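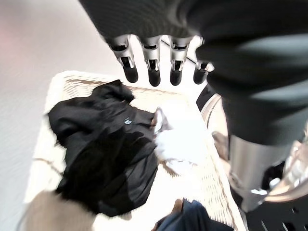
Notas para a palestra, versão de maio. Falar devagar. Beber água antes do slide 2.

**Abertura**

Boa tarde a todos. Chamo-me Moushumi Karunaratne e trabalho com têxteis usados em Plisholm. O meu português é de estudo, por isso peço paciência se eu parar para procurar uma palavra.

Quero falar sobre o caminho da roupa depois de sair do armário. (Perguntar: quem deu roupa este ano? Esperar as mãos.)

**Slide 2: a triagem**

- No armazém de Otgate, cada saco é aberto numa mesa comprida.
- A primeira separação é entre o que se pode vestir e o que já não se pode.
- A segunda é pela fibra: algodão, lã, sintético, mistura. A mistura é a mais difícil.
- De cada 100 quilos que recebemos, cerca de 43 voltam a ser vestidos. Repetir este número, porque muitas pessoas pensam que é quase tudo.

**Slide 3: as etiquetas**

Contar a história do casaco da Abeysekara. A etiqueta dizia lã, mas o forro era poliéster e a entretela era colada. Demorámos 12 minutos a desmontar uma só peça. Mostrar o casaco, se couber na mala.

Explicar que a etiqueta, quando existe, nem sempre fala dos botões, da linha ou do forro. Muita gente corta a etiqueta porque faz comichão. Eu também corto, confesso.

**Slide 4: a lã**

- A lã velha pode ser desfiada e fiada outra vez.
- A fibra fica mais curta, e por isso junta-se um pouco de lã nova.
- A fiação Burkel faz mantas com este fio. Passar a amostra pela sala e pedir que volte à primeira fila!

Se houver tempo: falar da cor. Separamos por cor antes de desfiar, assim não é preciso tingir. O cinzento é o mais fácil de vender.

**Slide 5: o que pedimos**

Entregar a roupa lavada e seca. Atar os sapatos um ao outro. Não tirar os botões, servem ainda. Roupa rasgada também se aceita, mas num saco à parte.

**Perguntas**

Se perguntarem pela exportação, responder só pelo nosso armazém. Os dados dos outros eu não conheço bem.

Deixar o contacto no ecrã e recolher a amostra da manta antes de sair.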